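Let people eat the same breakfast every day

Every February my feed fills up with breakfast ideas. Overnight oats in 40 flavors, chia pudding layered in a jar, eggs baked in half an avocado, savory yogurt with chili oil. I look at all of it, I save maybe two, and the next morning at 6:30 I make toast with peanut butter and a sliced banana, same as I have for most of the past six years. I'd like to argue that this is fine. More than fine!

The variety people will tell you I'm missing out. You're supposed to "eat the rainbow," and I do believe in that, I just don't think the rainbow has to be finished by nine in the morning. I eat plenty of different things over a week. Lentils, cabbage, whatever fish is on sale, those little orange peppers my kid will eat raw like apples. Breakfast is the one meal where I don't want to be asked a question.

And healthy breakfasts, the way they get sold to us now, are full of questions. Did you soak it last night? Did you remember the flaxseed? Is the protein powder the vanilla one or the weird one? I bought a bag of Skelari granola last year (the one with the mountain on the front, it cost more than my lunch) and it had so many seeds in it that I spent the whole commute working on one stuck behind a molar. It was supposed to change my mornings, and I guess it did.

I used to be a skipper. Through most of my twenties breakfast was coffee, then more coffee, then whatever was in the box in the break room at Brendmont, where I did billing. By 10:30 I was shaky and mean. I went through a stretch of trying to fix this with ambition. I bought a blender from Hokby that sounded like a truck backing into the kitchen, and I made smoothies with kale in them for exactly as long as the first bag of kale lasted. The second bag turned to soup in the drawer.

My friend Farzana Tarar was the one who got me off that ride. I was complaining to her on the phone about wasting groceries and she asked what I liked to eat in the morning when I was ten. Toast, I said. "So have toast," she said, and then she had to go because someone was at her door. I was a little insulted. I'd been reading articles! But I bought a loaf of the dense seeded bread from Arain, the bakery by the bus depot, and a jar of peanut butter with only peanuts and salt in it, and I've pretty much kept going.

It's a decent breakfast, too, if you want to look at it that way. There's fiber in the bread, there's fat and protein in the peanut butter, there's fruit. In summer I swap the banana for peaches. If I have a cold I want honey on it. It takes me less time than finding the lid to the blender ever did.

What bugs me about so much healthy eating advice is that it treats boredom as the enemy. I don't find my breakfast boring, any more than I find my toothbrush boring. I'm barely awake. And the people I know who eat well year after year, without making a big thing of it, nearly all have one meal on autopilot. My mother had the same bowl of plain yogurt and walnuts until she was well into her eighties. My neighbor eats leftover rice with a fried egg. They put their effort into dinner, when they're awake and there's somebody to talk to.

I know it isn't for everyone. Some people wake up cheerful and want to poach something, and good for them. If you have a medical reason to watch your sugar, or nuts are off the table, then obviously your autopilot meal is going to be a different one from mine, and your doctor gets a bigger vote than I do. But if you've been feeling guilty because you only ever have oatmeal, or because there are 872 recipes saved on your phone and you've cooked three, please let yourself off the hook.
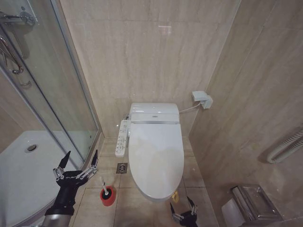

Pick the thing you already like, make it a bit better if it needs it (real bread, less sugar, a piece of fruit), and then leave it alone for a few months. Save the chia for a weekend when you're curious. I've still got half a bag of it in the back of the cupboard, if anybody local wants it.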